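The Mushi finger swap, or why I no longer believe the setup card

The setup card that comes with the Mushi hand gripper says you can change a finger in 3 minutes. I have now done it enough times to have an opinion, and my opinion is that whoever wrote the card had a fresh unit on a clean bench and had never met ours.

We run two of them off the Sirkel mounting kit. They get carried around all day, set down on windowsills, and closed on things they were never meant to close on. By the end of a week the finger that gets the most work has some play in it. You feel it before you see it – a little click when you squeeze, and then the tip doesn't come back to quite the same place.

The card's answer is to re-seat the finger and run the calibration again. Fine. What it leaves out is that the base goes down into a round opening where you can't see a thing, so you're working by feel. I've had one sit there looking perfect and then wobble the moment I put pressure on the tip. So now I push sideways on it, both directions, before I bother with the software at all.
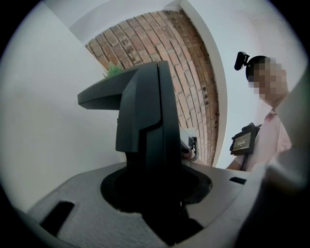 Page 2 of 3

The finger is the dark bent piece, and the gray part it sinks into is the housing. I check the finger from this side, where the stepped notch is easy to look at. If there is going to be a crack, my money is on that notch. Wulumen sells a replacement they call reinforced. I bought one and so far I can't tell the difference, except on the receipt.

Then comes calibration. You open and close the gripper 8 times and the Nukik software gives you a score out of 100. Anything over 70 is called good. I got a 73 with a finger I could wiggle with my thumb, so I stopped treating the score as a test of anything. It seems to tell you that the software found the tip, and very little about whether the tip will be in the same place after lunch.

My own check is dumber. I close it on a business card and pull. If the card slides out, the finger comes off again and I start over. Wipe out the opening first, by the way. Grit collects down there and no amount of tightening makes up for it.

Next page: the cable clip, and the firmware update that was supposed to fix the drift.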